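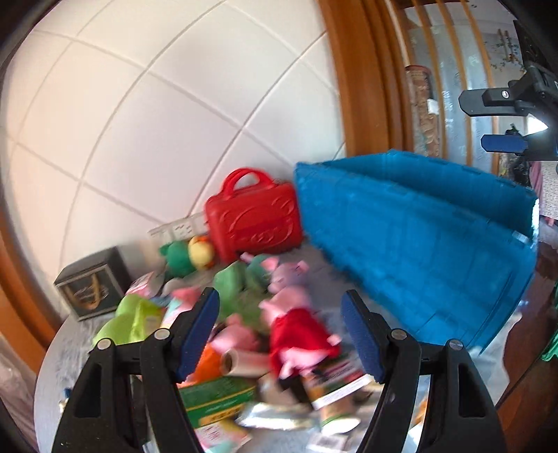

Unit 21: Soft toys in household storage and cleaning
Handout for the textile care module, revised November 21, 2025

1. Scope

This unit covers plush toys as a class of textile article: how they are built, how soil gets into them, and how they are cleaned and stored at home or in a small service laundry. Wooden and hard plastic toys are in Unit 22. Read the chapter on pile fabrics before the practical.

2. Construction

A plush toy has three layers of interest: the pile, the backing into which the pile is knitted or woven, and the filling. Most current toys use polyester for both pile and filling. Older ones may contain cotton waste, wood wool or foam crumb. Foam crumb breaks down with age and should not be machine washed.

Character toys, such as a Peppa Pig plush in a red dress, combine a body fabric with a separate garment fabric. The two may differ in dye class and shrinkage. If the garment comes off, wash it separately. If it is sewn on, choose the program for the weaker fabric. Test strong reds for bleeding with a damp white cloth held on an inside seam.

3. Soil types

Water-soluble soil (juice, saliva) stays mostly in the pile and comes out at low temperature. Oily soil from hands builds up on ears, snouts and limbs and needs a surfactant. Dust moves into the filling over time -- surface brushing does not reach it.

4. Washing procedure

Read the care label. Close open seams by hand before washing. Place the toy in a mesh bag, use a gentle cycle with a mild liquid detergent, and omit softener. Spin at low speed. Dry in moving air, turning the toy from time to time. The filling dries last; press the thickest part firmly between dry towels to check for moisture.

Toys with a sound unit are surface cleaned only, unless the unit can be removed.

5. Storage

Store clean and fully dry. Cardboard packaging draws moisture and should not touch the pile. Sealed plastic is acceptable for short periods; for long storage use a cotton bag. Mixed heaps flatten the pile at contact points. Light steam held away from the surface raises it again on most fabrics, but acrylic pile can distort -- try a hidden area first.

6. Practical

Work in groups of 2. Each group receives one Filletti test swatch set and one worn toy. Record fiber, filling, soil type and chosen method on the Nastberg sheet, weigh the toy before washing and after drying, and hand in the sheet with the swatches attached.

Reading: Prieto reader, page 115 onward. The practical is repeated in April.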